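Mundar Glaze and Pottery Terms – data card

4 min read

Mundar is a word list for people who write or translate texts on pottery. It holds 3410 entries in English, with short definitions and a note on usage. The work began in February, when Kidus Gashaw was translating a catalogue for the Skimton workshop and found that the same word was used for two different glazes.

Version: 3
Released: April 26, 2024
Maintainer: Kidus Gashaw

What is in the files

The main file is terms.csv. Each row is one entry and has a headword, a definition, a subject field and a source code. The file uses UTF-8 and commas. If a definition contains a comma, the whole definition is placed in double quotes.

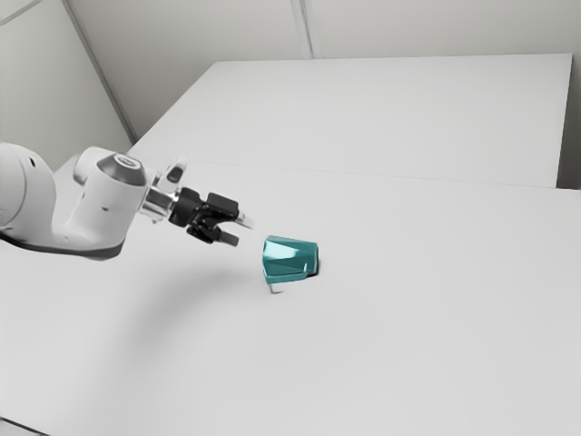
The subject field takes one of 11 values, such as clay, glaze, kiln, form or fault. An entry can have only one value. This was a difficult decision, and I am still not fully happy with it. "Crazing", for example, is a fault for one potter and a decoration for another. It is filed under fault, and the usage note mentions the second meaning.

Sources

Of all entries, 2029 come from the old Dhillon card index, which was typed by hand. The others were collected from workshop notes and from letters sent by readers. Source codes beginning with D are Dhillon, and codes beginning with F are from the Flemow notebooks. A missing code means that I wrote the definition myself.

Spelling

Headwords follow British spelling: "colour", "grey", "mould". American forms are in the column alt_form where I know them. Please do not correct the spelling inside quoted text – it is kept as the writer had it, also when it is clearly a mistake.
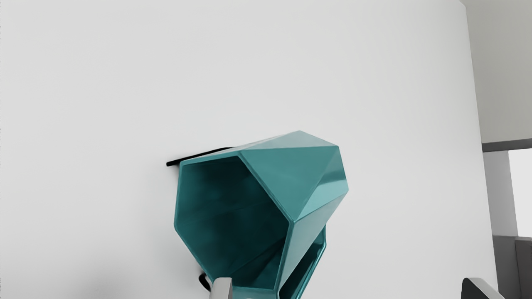
Plural forms are not listed unless they are irregular. Verbs are given without "to". For words which came into English from Japanese, I kept the most common spelling and left out the long vowel marks, so that searching is easier.

Known problems

Some kiln terms are defined by reference to each other, and the reader can go in a circle. The temperatures in the Dhillon cards are partly in Fahrenheit, and not every one is marked. Check them before you use them for firing.

The regional words are weak. I would be glad to receive more of them, together with the place where you heard the word.

Corrections

Send the headword, the old text and the text you propose. One message can contain several corrections, but please put each on its own line. Accepted changes go into the next version and are listed in changes.txt.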